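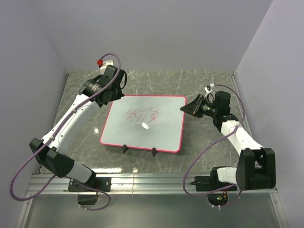

字丑的人

2021年4月16日

我的字难看,从小学起就有书面记录。三年级的期末评语写着:“该生思维活跃,但本人无法确认。”老师的意思是她看不懂我的作文,又不好意思给不及格。那张评语我母亲留到现在,和疫苗本放在一起,大概在她看来都属于病历。

成年以后,字丑这件事慢慢退到生活的边角里去了。键盘替我遮了二十年的羞。一年里真正要动笔的场合,无非是签快递、填入境卡,以及在同事的生日贺卡上找一块没人写过的地方。最后这一项最难。贺卡传到我手里时,上面已经有了七八个人的娟秀祝词,我得在右下角补一句“生日快乐”,补完以后整张卡看上去像是寄送途中淋过雨。

去年冬天,我给楼下邻居留了张便条,请她周四之前不要动走廊里的花盆,因为刚喷过药。她读成了请她把花盆挪走,并且真的挪了,一共九盆,挪到了后院,当晚降霜。我们至今见面还打招呼,只是不再聊植物。

就是在那之后,我报名去了Ulbridge。

成人习字班

Ulbridge是个河边小城,有一座桥、两家面包房和一个成人习字班。习字班开在旧税务所的二楼,教室里还留着当年的柜台窗口,老师收作业时喜欢从窗口里面伸手出来接,学员们因此总有一种补税的心情。

老师叫阿西娜·兰布拉基斯,个子不高,说话慢,看人先看手。第一堂课她什么也没教,发给每人一张白纸,让我们照平时的样子抄一段天气预报。抄完收上去,她一张一张地看,看得很久,中途摘了一次眼镜。

“这位,”她举起我的那张,“您平时是不是很赶时间?”

我说还好。

“那您的字比您赶。”

她的理论是,成年人的字坏,多半坏在“收尾”。小孩子写字是一笔一笔画出来的,慢,笨,但每一笔都有头有尾。人到了十几岁,脑子忽然比手快,写到一个字的后半截,心已经在下一个字上了,于是后半截就成了一种示意。再过十年,前半截也成了示意。到了四十岁,整行字只剩下一个大概的走向,有点像心电图,写的人自己隔天也认不出来,却坚信别人都应该认得。

我问她这个毛病要多久能改。她说看人,有人两个月,有人来了六年。坐在我后排的一位先生闻言咳嗽了一声。

班上用的教材是她自己编的,油印,从横线开始。横线练完练斜线,斜线练完练圆圈。第一周的作业是三百个圆圈,要求首尾相接,不许有缺口。听起来像幼儿园的功课,我在厨房餐桌上画了整整两个晚上,画到后来圆圈变成土豆,土豆变成某种带尾巴的东西。我妻子路过,看了一眼,问我是不是在设计什么商标。

说说笔的问题。凡是字丑的人都有过一个阶段,相信是笔不好。我在这个阶段停留了十一年,花费不小。Ulbridge桥头有一家Katsaros文具店,专做这个阶段的生意。店里最显眼的柜子上锁着一排Stanata钢笔,店员取出来的时候要戴手套。我试写了一支,墨水流得极其顺畅,我的字在它的帮助下丑得更加流利了。店员站在旁边,很有修养地看着窗外。

我还是买了一支。发票是手写的,金额那一栏我看不清,回家查了账单才知道。

药剂师的耳朵

谈字丑绕不开医生,虽然医生们近年来也都改用电脑了。在Iltstead,我去见了狄奥尼西斯·察瓦拉斯。他82岁,开了大半辈子药房,如今铺子交给了外甥女,自己每天仍到店里坐一上午,坐在量血压的那把椅子上,有人来量血压他就站起来,量完再坐回去。

察瓦拉斯先生年轻时,镇上只有三位大夫,三位的字他都认得。他说认字这个词不准确,应该叫听。“第一位大夫写什么都只有一个起伏,像一个人在隔壁屋里说话,听不清词,但听得出他在说胃。”第二位大夫字小,写到处方的右边缘时不肯换行,会沿着纸边往上爬,剂量常常写在抬头旁边。第三位的字其实工整,可惜用的是一种自创的缩写,退休时有人请他写一份对照表,他写了半页,停下来,承认有几个自己也想不起来了。

我问他有没有拿错过药。他说没有,他的办法很土,拿不准就打电话。

“那大夫会不会不高兴?”

“会。他们说,这不是写得清清楚楚吗。”

他后来给我看了一张留作纪念的旧处方,装在塑料套里,上面有一条波浪线、一个类似鱼钩的符号和一个点。我看了很久,猜是感冒。他摇头,说这是大夫托他代买的两条鱼,那天他正好要去码头。鱼钩那一笔,他承认,也许真的就是画了个鱼钩。

电子处方用上之后,药房里安静了许多。外甥女很满意,机器打出来的字谁都能看懂,不必再打电话。察瓦拉斯先生也说好,说安全。他只是有点想念那些电话,因为问完药以后,大夫一般还会再讲十分钟别的。

两千多封没人读的信

Iltstead值得一去,还因为镇上的档案室里存着一批出了名难认的信。写信的人叫内克塔里奥斯·马加里蒂斯,做橄榄油和软木生意,发了财,又赔掉了,中间给各种人写过各种信,总数2421封。他有一个难得的好习惯:每封信都留底稿。他还有一个坏习惯,就是这些底稿都由他亲笔书写。

负责整理的是泰米斯·帕帕斯。我去的那天他正对着一封信发愁,愁的是一个词,可能是“女儿”,也可能是“骡子”。上下文帮不上忙,因为全句是:“我的某某今年春天脾气很坏,吃得也多,但我仍然不打算卖。”

帕帕斯倾向于骡子。他的前任倾向于女儿,并且据此写过一篇论文,讨论当时商人家庭的婚嫁观念,文章反响不错,至今还有人引用。帕帕斯不忍心公开反驳,只在目录卡上用铅笔打了个很小的问号。

他教给我几条读烂字的门道,我照录如下,也许有读者家里正好有一位这样的亲戚。先不要读词,先找数字,数字是一个人写得最老实的地方,尤其当数字是别人欠他的钱。然后找签名和称呼,这两处每封信都有,写法固定,等于白送你十几个字母。再往后就要靠抄:把看不懂的那一行原样描下来,描的时候手会自己明白,那个疙瘩是从哪边绕进去的。他说有好几次都是眼睛放弃了,手还在往前走,走着走着就读出来了。

我问他读了这么久,觉得马加里蒂斯是个什么样的人。

“吝啬。”他立刻说。停了一下又说:“对纸吝啬。他的字那么挤,是想在一页上写完。邮资按页算的,你看他每封信都正好一页,写到最后几行小得像蚂蚁,问候全家人的那句话总是竖着写在页边上。”他把一页底稿转过九十度给我看。页边确实有一行字,我一个也认不得,不过知道了它是问候,看着就比别处亲切些。

帕帕斯自己的字很漂亮,近乎印刷体。他说这是职业病,整天看那种东西,下班写张购物单都怕后人为难。

编辑部的一点意见

这篇稿子动笔之前,我跟编辑赫里苏拉·加拉尼斯谈过一次。她的态度是:字丑有什么可写的?现在谁还写字?

这话说得有道理,我不得不认真想了一想。现在谁还写字呢。我翻了翻自己的口袋和抽屉,找到如下手写物:一张停车场背面记下的门牌号;一本只写了前四页的日记,每隔几年都会有这么一本;冰箱上“奶”一个字,后面跟着三个感叹号,看得出当时情绪激动;母亲寄来的包裹单;还有一份我在会议上做的笔记,通篇只有一句能认出来,“这个很重要”,底下画了两道线,“这个”是什么已不可考。

加拉尼斯看了这份清单,说你看,没有一样是要紧的。可是过了一会儿她自己拉开抽屉,拿出一张折了四折的纸,是她外婆写的炖羊肉做法。她外婆的字也坏,坏得跟我不相上下,其中有一味调料全家认了三十年没认出来,有人说是肉桂,有人说是月桂叶。每年过节,两派各炖一锅。加拉尼斯属于肉桂派。她舅舅是月桂派的首领,去年把菜谱拍了照片发在家族群里,放大了那个词,用红圈圈出来,下面附了长长一段分析。她没有回复,只发了一张自己那锅羊肉的照片。

我提议把菜谱拿去给帕帕斯看看,他一个上午就能认出来。

她把纸折好放回抽屉,说不必了。

稿子于是通过,她给我的字数上限是3000字,我已经超了。她在电话里提醒过我两次,第三次改用便条,夹在退回来的校样里,我没看清,就当是鼓励了。

练到第八周

回头说习字班。圆圈之后是连笔,连笔之后终于可以写字了。兰布拉基斯老师规定每天抄一页书,什么书都行,抄得慢的反而加分。我抄的是一本洗衣机说明书,手边只有这个。说明书的文风有助于练字,它没有任何地方让你激动,也不会让你好奇下一句是什么,手和脑子总算能走在一起。抄到“脱水程序启动前请确认舱门已经关闭”那一页,我发现自己写出了一个堪称端正的“门”字。我停下来看了它一会儿,接着写下一个“已”,又塌了。

班上的同学各有来路。有一位是准备给女儿写婚礼请柬的,要写得体面,结果女儿提前把日子定了,请柬等不及,全部印刷,她照样每周来。有一位是牙医,不肯透露动机。后排那位来了六年的先生,字早就写得比老师教的范本还好,下课后我忍不住问他为什么还来,他说家里地方小,这里桌子大。

兰布拉基斯老师有一回讲起,她最怕的学生是那些练得太成功的人。有位学员花了一年时间,练出一手无可挑剔的字,高高兴兴去银行取钱,柜员拿他的签名跟存档的一比,不给取。他在柜台前当场试图重新写丑,试了五六遍,越写越好看,最后叫来了经理。经理让他闭上眼睛,想着自己赶火车,再签一次。这才对上。

我因此很谨慎地保留了自己的签名。那是我十七岁时设计的,当时以为以后会经常给人签,所以加了一个很费事的回旋。如今它每周在快递员的手机屏幕上出现两三次,用指头划的,回旋总是划出屏幕外面去。

第八周结课,每人要写一张便条,内容自拟,送给一个真实的人,并且要当面看对方读完。老师说这是唯一的考试,对方要是中途抬头问你一句“这是什么字”,就算没过。

我想了想,写给了楼下的邻居。写了四遍,选了第三遍,用的是那支Stanata。内容是关于那九盆花的,我为便条的事道歉,说愿意赔她两盆天竺葵,她要是方便,四月里找个不下雨的上午,我们一起去苗圃挑。

她站在门口读,读得很慢,手指跟着字走。我盯着那根手指,它在第二行顿了一下,又往前挪了。读完她抬起头来,说可以,不过她不太喜欢天竺葵,问能不能换成绣球。

接着她把便条翻过来看了看背面,问:“这张是谁替你写的?”

老师研究了一阵,判我及格。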